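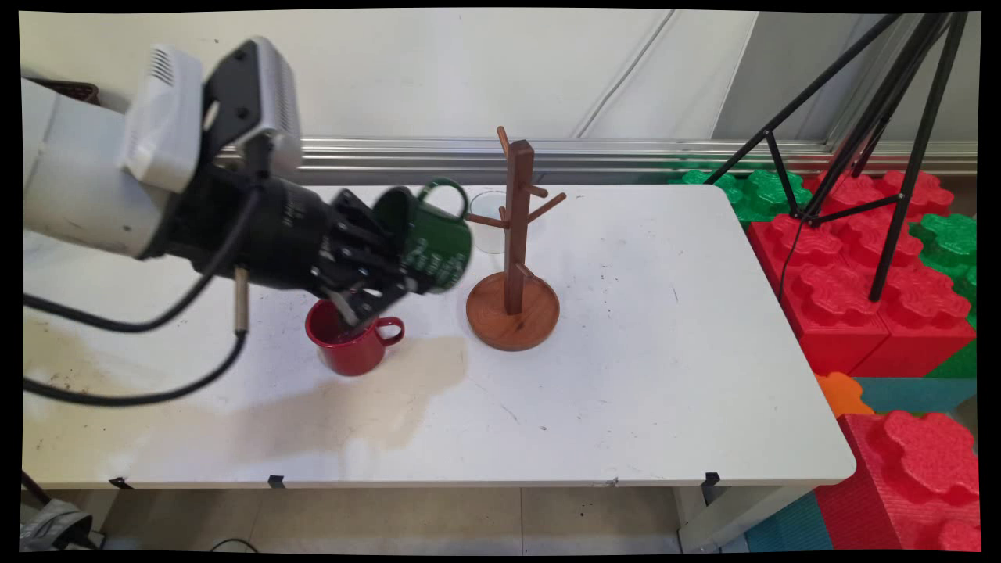 Why the small room still wins

Print | E-mail

I went to see Gurkanis at the Villwood on Fri 5 May, and I've been boring my friends about it ever since. The place holds up to 200 people if everyone breathes in, and I was near enough to the front to hear the drummer counting under his breath. What a night!

People keep telling me that live electronic music needs a field, a wall of screens and a firework budget. I like a field as much as anyone (I've got my ticket for Skurkolport in July, and I'm already fretting about the tent), but the songs that have stayed with me over the years were nearly all heard in rooms with sticky floors and a bar you could touch from the dance floor.

Lourenço Cardoso opened, alone with two old synths, and spent seven minutes building a single chord. In a big arena half the crowd would have gone for chips. At the Villwood they hushed each other – properly hushed, like in a library – and when the bass finally came in the whole room jumped.

So please, before you spend the summer's money on one huge weekend, look up what's on down your road. My ticket was cheaper than the train home, and I'd have paid double for that chord.

Print | E-mail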